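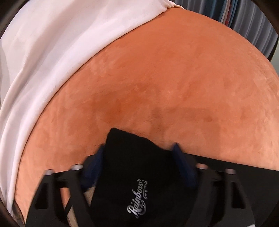 Photo: Pernham Upholstery

The owner of Pernham Upholstery has been re-covering furniture in Whiteley for 35 years. Most of the work now comes from people who inherited a piece and want to keep it.

"They ask for a price first," she says. "I ask how they use it - kids, dogs, dinner on the couch."

She orders most of her fabric from Helach and keeps 52 sample books in the front room. Suede-like cloth is popular, she says, but customers should brush it before deciding. "It changes shade with your hand. Some people love that and some can't stand it."

February is her slowest month. She opens at 8 a.m. anyway.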